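3.2 Materials and layout

The sorting material consisted of foam sponges cut in the shape of a bone, of the kind sold for washing cars and tiles. They were chosen over wooden blocks or plastic tokens for two reasons. The outline has a narrow waist and two wide ends, so that a sponge can be picked up at several points and comes to rest flat in most cases. The foam also yields under light pressure, which allows neighbouring pieces to overlap without one pushing the other out of line. Both properties bear on the measure of row regularity defined in Section 3.4.

Three colours were used: red, green and blue. The supplier (Hitstead) delivers the sponges in mixed bags, and small differences in size between pieces were accepted. Pieces with torn edges were set aside before the first session. No attempt was made to match the shades between bags, as a pilot round in June had shown that the colour classes were told apart without difficulty under the ceiling lighting of the Jistbridge room.

Two kinds of surface were compared. The first was the open floor, which is grey with a marbled pattern. The second was a low white wooden shelf with slats, placed directly on the floor. The slats give a set of parallel edges against which a piece can be lined up, whereas the floor pattern offers no such guide. Arrangements on the floor were made as a single row, with each sponge permitted to touch or slightly overlap the next. Figure 2 shows a row of ten sponges on the floor, with the white shelf also in view.
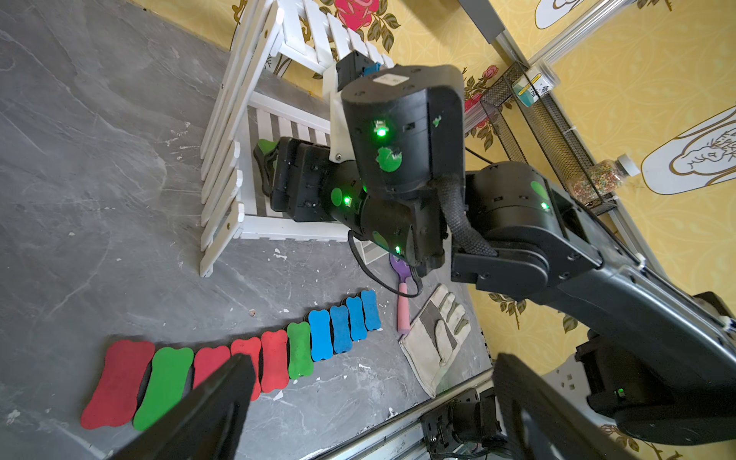 Figure 2. Floor row made up of four red, two green and four blue sponges. A further green sponge is held at the lower edge of the shelf.

3.3 Scoring of arrangements

Each arrangement was scored from still pictures by two raters working separately. A row was accepted as a row if a straight line could be drawn through the waist of every sponge in it. Rows running at an angle to the walls were treated in the same way as rows parallel to them. Colour order was recorded as a string of letters read from one end, and the number of changes of colour along the string was taken as the measure of grouping. A row with all pieces of one colour together has the lowest possible number of changes for the colours it contains. For the row in Figure 2, read from the left, the string is RGRRRGBBBB, giving four changes; a fully grouped row of the same pieces would give two.

In total, 2888 still pictures were scored. Of these, 745 showed at least one piece on the shelf. The raters disagreed on 90 pictures, mostly where one sponge lay partly over another and its waist could not be placed with confidence. These were settled by a third reading, carried out by Jamie Dawber without sight of the earlier scores.

3.4 Row regularity

Regularity was defined as the spread of the distances between the waists of neighbouring sponges, divided by the mean distance. Smaller values mean more even spacing. Where pieces differed in size, distances were taken between waists and not between ends, so that a large sponge next to a small one did not by itself count as a gap. Arrangements with fewer than three pieces were left out of this measure but kept for the grouping score.

Loose flecks and chips on the floor were not treated as part of an arrangement. They were ignored in scoring unless one covered the waist of a sponge, in which case the distance on either side was marked as missing. The full scoring sheet, including the treatment of missing distances, is given in Appendix B.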